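Tarkeck Neighborhood Workshop
Household Machines Study Group
Minutes of the January meeting

Start: 7:05 p.m., upstairs room
Chair: Mavis Mbeki
Minutes: Latrice Greenberg

1. Minutes of the last meeting
Accepted with one correction. The Strickland laundry trial used 231 towels. The draft had it the wrong way round as 321.

2. Matters arising
The letter to Kikanura about spare filters has been sent. No reply yet. Latrice will write again if nothing comes by the next meeting.

The question of whether we should keep a list of chores by difficulty was left open last time. Mavis has started one and passed it around. Folding fitted sheets is at the top. Several members thought scrubbing a burned pan should be above it, and one wanted to know where changing a duvet cover had gone. Mavis will take changes by email.

3. Report on the Strickland laundry trial
The machine sorted and folded hand towels in the back room of the Strickland laundromat over four evenings. It did well on flat, dry towels of one size. It was slow on anything with a fringe. The owner's view is that a person on the early shift is still faster and can also answer the phone. She would look at it again if the time per towel came down by half.

Cost to the group was $400, mostly van rental. Agreed that this was fair. The receipt for parking is still missing.

4. Kitchen work
Mavis spoke on the Mokarura project, which is looking at kitchen tasks on a play kitchen with an arm. She has read their notes and gave a short account of what they are after: opening and closing doors, moving a pot between the stove and the sink, putting small things away in the microwave or the oven.

Discussion went on for some time. Points made:

The pieces are light and the doors have no real latch, so a pass on the play kitchen says little about a full-size oven door. Against this, a reach around a faucet is a reach around a faucet, and mistakes are cheap.

Shiny pots were raised as a known problem for cameras. Latrice asked if a matte pot had been tried. Mavis will ask.

Mokarura's target is 1,000 attempts at each task before they report a success rate. Members thought that was a good number and asked that failures be listed by type and not lumped together. A dropped pot and a pot set down in the wrong place are different things to the person who has to cook.

Asked whether a machine could clear up after supper in an ordinary house this year, the meeting voted no by a wide margin. Asked the same about carrying one known pot from a known burner to a known sink, most said yes, with someone standing by.

Agreed: to invite Mokarura to speak in the spring, and to attach the pictures to these minutes.

5. Shop floor
Short item. The Tarkeck hardware store would like help with restocking the screw bins. Members felt this was closer to being possible than anything in a kitchen, as the bins stay where they are. Latrice to visit and measure the aisle.

6. Money
Balance stands at $1,820 after the van. No objections to renewing the room for another year.

7. Other business
The space heater is to be turned off at the wall by whoever leaves last. The borrowed label maker should come back.

Closed at 8:50 p.m.

Attached to item 4: the play kitchen and arm

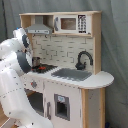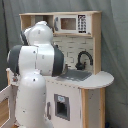
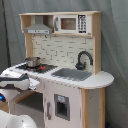 Minutes, page 3

Actions carried forward
Mavis: ask Mokarura about the matte pot; invite them for spring; collect changes to the chore list.
Latrice: second letter to Kikanura if needed; measure the aisle at the hardware store; find the parking receipt.

Corrections to Latrice before the next meeting, please.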